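Stripping a Dell tower down to the board, part 2: order of removal

10 March 2026

Part 1 covered getting the side panel off and checking which of the towers were worth the time. I had one comment asking why I bother with machines this old. The short answer is that the power supplies and memory are still useful to me, and the steel goes to Valtstead by weight whether or not I take anything out first.

The order below is the one I settled on after the first few units. It isn't the order in the service manual, which assumes you intend to put the thing back together.

Before starting: mains lead out, then hold the power button in for several seconds. Case on its side, open side up, at a height where you can see straight down into it. I used to do this on the floor and don't recommend it. A slatted aluminum table is better than a wooden bench for one reason only, which is that dropped screws end up in a groove and stay there. The drawback is that a magnetic dish won't stick to it.

Step 1 is memory. Two slots on this board. Press the latches outward and lift the module by its ends. I do the memory first because everything after it involves pulling cables across the board, and a SATA plug dragged over a module will catch.

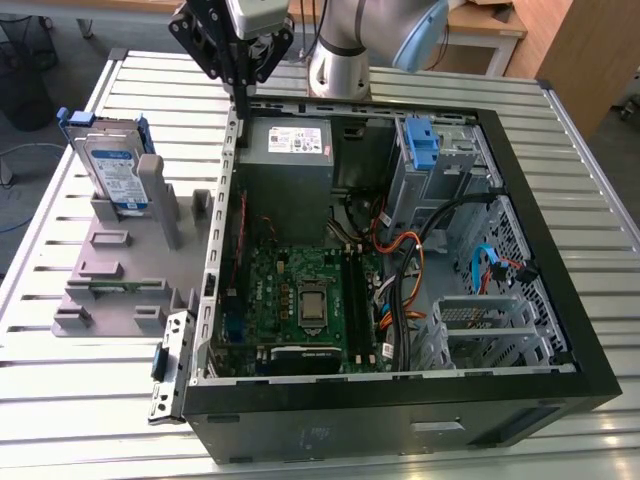 Step 2 is data cables. Some SATA plugs have a metal clip and some don't. Squeeze first and pull second, always on the plug. If it resists, the clip is still engaged. I have broken one drive connector by being impatient, and the drive was fine until then.

Step 3 is power cables, in this order: optical drive, hard drive, processor, main board connector. The main connector is the stiff one. Rock it along its length, not across it. Leave the loom attached to the supply. Any cable ties get snipped and thrown out at this stage so they don't turn up later inside the case.

Step 4 is the expansion card. One screw or a swing-down retainer at the rear bracket, then the slot latch at the far end of the card. The latch is hard to reach with the card in place. I use a plastic spudger with the tip cut square. A flat screwdriver works too, but it will skate off and gouge the board sooner or later.

Step 5 is drives. The optical drive comes out with a plastic release latch and no screws, and it needs a firm push from behind. Hard drives on this type sit in a caddy with flexible sides. Squeeze the sides, slide it out, and leave the drive in the caddy until you've labeled it. I write a number on masking tape and stick it to the caddy, then enter the same number in the spreadsheet with the model and capacity. The last one I logged was 3673, a numbering scheme inherited from my old parts list and not a measure of how many drives I own.

Step 6 is the power supply. Four screws at the back on most of them. Support it with one hand before the last screw comes out.

Step 7 is the board itself, with the processor left in its socket. I don't separate the two unless somebody wants the chip alone.

On storage. Loose drives stacked in a box are a bad idea even when you've been careful up to that point. Mine used to go in a Comance crate lined with foam, and after a while the foam had torn and the drives were touching. Upright slots are much better. Each caddy goes in on its own, label side out, and you can take one without shifting its neighbors. Printed holders are fine for this if the slot is cut to the caddy width plus a little clearance. Mine needed a light sanding on the inside faces. Fix them to something rigid, because a full row of drives is heavier than it looks.

Time per machine is about 14 minutes with the screwdriver from Ernard, which has a bit long enough to clear the supply housing. Labeling is included in that and wiping is not. Wiping gets its own post in May. 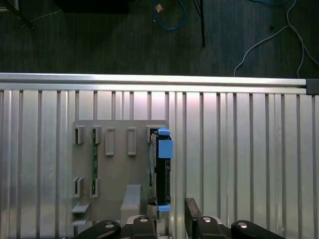
Agnes Guthrie disagreed with me on the caddies when I sent her a draft. She takes every drive out on the spot and throws the plastic in the recycling, on the grounds that caddies from different models don't interchange and she has never once reused one. Fair point on the first part. I've reused 9, all in the same model line, and I'd have had to buy them otherwise.

Screws: keep the drive screws apart from the case screws. They look close enough to confuse and the threads are different. I have a Robichaud tin with 200 of the coarse ones and never enough of the fine.

Part 3 will cover testing the supplies under load.

Comments (3)

tmk
You can leave the expansion card until after the drives. More room to get at the latch once the cables are gone.

Pell
Does step 3 change if the supply is modular? I've got one where the loom unplugs at both ends.

tmk
@Pell unplug it at the board first anyway, less strain on the sockets. And keep that loom with its own supply, the pinouts vary.

Recent posts
Stripping a Dell tower down to the board, part 1: triage
Sorting ribbon cables I will never use
Thermal paste: how to get it off
A bench lamp that doesn't flicker

Contact | Copyright 2026 | Back to top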